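The Second Life of an Office Desktop

Mitedthorpe, 2024-05-01

The office desktop is an unglamorous machine. It sits under a desk, runs a spreadsheet and a browser, and leaves the building when the lease ends. At the Grultbridge workshop in Jenorport, that is when the useful work starts. The bench took in 320 desktops last year, and most were opened for the same two jobs: memory and processor.

Memory comes first. It is the cheapest part to change and the easiest to test. A module is released by the latches at its slot ends, then lifted straight up by its edges. Dust in an empty slot is cleared with short bursts of air, held well back from the contacts.

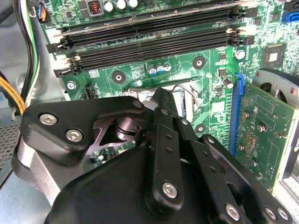 Four memory slots with nothing fitted, latches at the ends.

Matched modules go back in the order given by the service manual, which is not always left to right. A machine that refuses to start after a memory change is far more likely to have a badly seated module than a dead one. The workshop's rule is to reseat twice before reaching for a replacement.

The processor takes longer. With the heatsink off, the old thermal paste is exposed, and its condition varies a good deal from one machine to the next. Paste that has dried out no longer fills the tiny gaps between the heat spreader and the cooler. The fan works harder, the office gets louder, and someone orders a new computer. 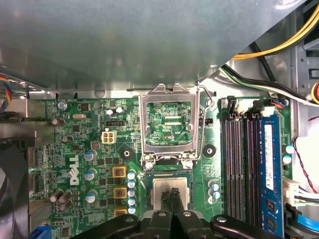

Cleaning is done with isopropyl alcohol and a lint-free wipe, working from the outside of the spreader toward the middle so that residue stays off the substrate. The workshop allows 17 minutes for a full clean and repaste. Stubborn deposits get a second wipe and a little patience. Metal tools are kept away from the surface.

Lifting the chip out is a matter of sequence. The retention lever is pressed down, moved clear of its catch and swung up, and the load plate follows. On sockets of this type the contacts are in the board, and they are very fine. A chip dropped from even a small height can bend several of them — a repair that costs more in labour than the board is worth.

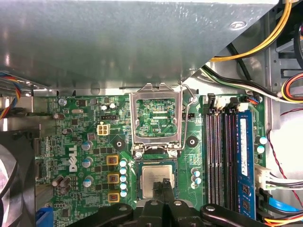

For that reason the processor travels vertically, both in and out. It is held by opposite edges, aligned to its notches and lowered without any sideways movement. No force is needed until the plate is closed and the lever brought down, at which point a firm resistance is normal. The chip waits on an antistatic tray between steps, never on the bare bench.

Fresh paste is applied sparingly. Grultbridge uses a small dot in the centre and lets the pressure of the cooler spread it. The heatsink screws are tightened in a diagonal pattern, a few turns each, until all are snug. 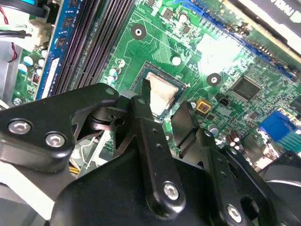

After reassembly each machine runs under load for 30 minutes while its temperature is logged. A unit that fails is opened again and the cooler mounting checked before anything else. Units that pass are wiped down, labelled and stacked on Wikström shelving at the back of the workshop.

Not every desktop is worth the effort. Boards with swollen capacitors or damaged sockets are stripped for parts, and 31 went that way last year. Their memory, drives and power supplies were tested separately and put into stock. The next intake is due in September.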